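Hulla 透明アクリルトレー 三角補強タイプ
製品情報・仕様・取り扱い

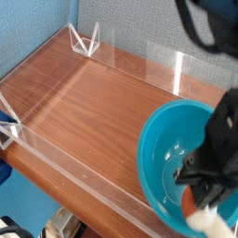

Hulla 透明アクリルトレーは、卓上で容器や小物をまとめて扱うための大判の受け皿である。底板と縁を透明アクリルで構成し、内容物の確認と天板の視認を両立させることを設計の前提とした。本体に着色や印刷は施していない。赤茶色の木製天板に置いた状態では、底板を通して木目がそのまま見え、縁の部分には白い反射が線状に現れる。手前側の立ち上がりはやや曇った明るい帯として見えるため、透明な製品であっても縁の位置を目で追いやすい。奥側には手前の縁より高い透明パネルが立つ。ターコイズ色のプラスチックボウルのように色の濃い容器を組み合わせると、トレーとの境界の判別はさらに容易になる。

シリーズ構成
Hulla シリーズは、トレー本体の Hulla、収納用スタンドの Testa、滑り止めシートの Gastska の三点からなる。いずれも Plovdale が設計と販売を行う。本ページでは Hulla の仕様を中心に記載し、Testa と Gastska については組み合わせ時の注意点のみを示す。三点は個別に購入できる。セット品番の設定はない。

主な仕様
品名:Hulla 透明アクリルトレー 三角補強タイプ
品番:HL-963
材質(本体):アクリル樹脂(透明)
材質(補強材):アクリル樹脂(透明)
背面パネル高さ:208 mm
背面パネル高さの基準:底板上面からパネル上端まで
前縁:立ち上がりあり、背面パネルより低い
表面処理:底板は両面とも光沢仕上げ
接合:溶剤接着
使用場所:屋内
組立:不要(完成品)
付属品:保護フィルム(貼付済み)、取扱説明書
外形寸法および質量は製作ロットごとに図面で管理しており、出荷時に同梱する検査票に実測値を記載する。設置場所の制約が厳しい場合は、発注前に承認図を請求すること。

底板
底板は一枚板で、途中に継ぎ目を設けていない。液体をこぼした場合も、継ぎ目に汚れが残ることがなく、拭き取り作業は縁の内側に沿って一周すれば終わる。底面に溝や勾配は設けていないため、液体は特定の方向へは流れない。排水を目的とする用途には別途、水受け仕様の製品を選定する。
底板の下面に脚は付かない。天板に直接置くため、天板に反りや段差がある場合は底板がそれに追従せず、隙間が生じる。隙間のある状態で中央に荷重をかけると底板がたわみ、縁の接合部に力が集中する。設置面はあらかじめ平らであることを確認する。

縁および背面パネル
前縁は容器の滑り落ちを防ぐための立ち上がりであり、把手としての強度は想定していない。背面パネルは飛沫の受けと、壁面側への容器の転落防止を兼ねる。壁際に設置する場合は、背面パネルを壁面側に向ける。壁紙やクロス張りのパネルに密着させると通気が悪くなり、湿気がこもることがある。背面パネルと壁の間には手が入る程度の余裕をとる。
背面パネルの上端は面取り済みだが、鋭利な物を当てると欠けることがある。フックやクリップを掛けて物を吊り下げる使い方はできない。金属製のクリップで挟んだ場合、挟んだ箇所から微細なひびが生じ、数週間後に白く見えることがある。

三角補強材
補強材は三角形のアクリル片を組み合わせたもので、底板側に小さな四角い座を持つ。座を介して底板に接着することで、接着面積を確保している。補強材は縁やパネルの倒れを抑えるためのもので、棚受けや仕切りとしては使用できない。
補強材の周辺は布が入りにくい。清掃の際は、柔らかい布を細く折って座の周囲に沿わせる。綿棒を使用してもよいが、軸が硬いものは避ける。座の下に白い線が見える場合は接着の剥離が疑われるため、使用を中止し、補強材を押したり引いたりせずに販売窓口へ連絡する。

荷重
底板全体に均等に載せる場合の耐荷重は100 Nとする。この値は平らな天板に設置し、底板全面が支えられている状態での値である。天板の端からはみ出して設置した場合、耐荷重は適用されない。
ボウルなど底の狭い容器は、接地面に荷重が集中する。重い内容物を入れる場合は Gastska を下に敷き、荷重を分散させる。陶器や鋳物の容器は、底の焼き目や鋳肌が底板を傷つけるため、直接置かない。

容器との組み合わせ
プラスチック製のボウル、皿、計量容器は直接置いて使用できる。縁の広い容器を使う場合は、容器の縁が前縁や背面パネルに当たらない位置に置く。接触したまま回すと、アクリル側に弧状の擦り傷が付く。
濡れた容器を光沢面に置くと、底が吸い付いて持ち上げにくくなることがある。この場合は真上に引かず、容器をわずかに傾けて空気を入れてから持ち上げる。真上に引くとトレーごと持ち上がり、落下の原因となる。

使用環境
使用温度範囲は5〜60 ℃である。加熱直後の鍋、フライパン、オーブン用の天板は置かない。熱湯を直接注ぐことも避ける。短時間であっても局所的に軟化し、冷えた後に変形が残る。
直射日光の当たる窓際では、丸みのある透明容器や水の入った容器が光を集めることがある。長時間その状態で放置しない。屋外での常設は保証の対象外となる。
照明の位置によっては、縁や背面パネルに強い反射が生じる。作業中に反射が気になる場合は、照明を動かすか、トレーの向きを変えて調整する。つや消し仕様は現在製造していない。

清掃
日常の清掃は、水で薄めた中性洗剤を柔らかい布に含ませて拭き、続いて水拭き、から拭きの順に行う。砂や粉が付着しているときは、拭く前に水で流す。乾いたまま擦ると細かい傷が付き、透明度が下がる。
次のものは使用しない。
アルコール、シンナー、アセトン、塩素系漂白剤
研磨剤入りの洗剤、メラミンスポンジ、金属たわし
食器洗い乾燥機、食器乾燥機、スチームクリーナー
特にアルコールは、消毒を目的として日常的に使われやすいので注意する。接合部に入り込むと、応力のかかった箇所に細かいひびが生じる。消毒が必要な場合は、アクリル樹脂に使用できることが明記された薬剤を選び、目立たない箇所で試してから全体に使用する。
静電気でほこりが付きやすい場合は、水を固く絞った布で拭く。市販の帯電防止剤を使用するときは、食品に触れる面を避ける。

保護フィルムの取り扱い
出荷時は底板の両面に保護フィルムを貼付している。使用前に必ず全面を剥がす。貼ったまま長期間保管すると、粘着剤が表面に残ることがある。剥がす際は角から低い角度でゆっくり引く。刃物で切り込みを入れない。フィルムの糊が残った場合は、ぬるま湯を含ませた布でしばらく押さえてから拭き取る。

移動と保管
移動するときは中身をすべて取り出し、底板の下に両手を差し入れて持ち上げる。前縁または背面パネルだけを持って引きずると、接合部が剥離する。天板に砂粒などが残っている状態で滑らせると、天板とトレーの両方に傷が付く。
重ねて保管することはできない。複数台を保管する場合は Testa を使用し、一段に一台ずつ水平に収める。Testa の一段の有効高さは283 mmで、背面パネルを立てた状態のまま収納できる。立て掛けての保管は、長期間にわたると底板に反りが生じるため推奨しない。

Gastska との併用
Gastska は底板の下、または底板の上に敷いて使用する。底板の下に敷く場合は、底板より小さく切ると支えのない部分ができるため、全面に敷く。シートは半透明の乳白色で、天板の木目や色はぼやけて見える。透明度を優先する場合は使用しない。塗装やニス仕上げの木製天板では、長期間敷いたままにするとシートの跡が残ることがある。定期的に外して天板を乾拭きする。

食品への使用
本品は食品の容器を置くためのトレーであり、食品を直接盛り付ける用途には対応していない。油を含む食品や柑橘類の果汁が付着した場合は、早めに洗剤で拭き取る。着色の強い調味料は、傷の部分に色が残ることがある。

交換部品と修理
補強材および背面パネルの単体販売は行っていない。接合には専用の治具を使用するため、利用者による再接着は強度を保証できない。市販の瞬間接着剤を使用すると周囲が白化し、修理の受付もできなくなる。
擦り傷については、浅いものに限り工場での研磨に対応する。研磨した部分はわずかに薄くなり、周囲と見え方が異なる場合がある。深い傷、欠け、ひびは研磨の対象外とする。

廃棄
廃棄の際は自治体の区分に従う。本体に金属部品は使用していない。割れた破片は鋭利なため、厚手の紙で包み、内容を表示して出す。

改訂
2021年7月14日 清掃の項に使用できない薬剤を追記。Testa の有効高さの表記を訂正。

関連製品
Testa 収納用スタンド
Gastska 滑り止めシート
承認図の請求
取扱説明書のダウンロード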